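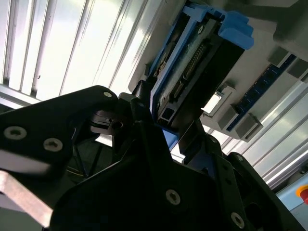
Figure 4. Wrist camera view during the module task, with the gripper reaching up toward the module in its blue carrier.

4.2 Working from below

The overhead module task is the one we most wanted to get right, and it is also the one that taught us the most. The arm has to come up at the module from underneath, with its own fingers filling a good part of what the wrist camera sees. Figure 4 gives a fair idea of how crowded this view gets. The black finger plates take up much of the lower half, the module sits at a diagonal, and the bright light panels behind it compete with the dark casing for exposure.

Our first policy, trained on the Plistedero set alone, treated the fingers as clutter and masked them out before the image reached the encoder. We now think this was a mistake. When we left the fingers in, the network could read the gap between fingertip and carrier straight from the image, and we no longer had to lean on the arm's joint readings for the last bit of the approach. This was a lovely result to see, and it held up across both lighting setups in the Tullero cell.

We collected 50 demonstrations of the approach by hand guiding and trained two versions of the policy, one with the mask and one without. Everything else was kept the same, including the crop and the learning rate. Each version then got 22 trials from shuffled start poses. The unmasked policy needed fewer corrective moves in nearly every trial, and its final poses were grouped much more tightly along the long axis of the module.

The row of gold-colored connector pins seems to help a great deal here. Saliency maps from the Kania encoder light up along that row early in the approach, then shift to the edge of the blue carrier as the fingers get close. We did nothing to encourage this! Blurring the pins in the input brought back much of the sideways drift we had seen with the masked policy, while blurring the light panels changed very little.

Two failure types remain. In the first, glare on the silver screw heads pulls the estimate toward the finger. In the second, the policy stalls when a fingertip hides the corner of the carrier, and the Baek recovery routine has to back the arm off before a new attempt. We return to both in Section 5.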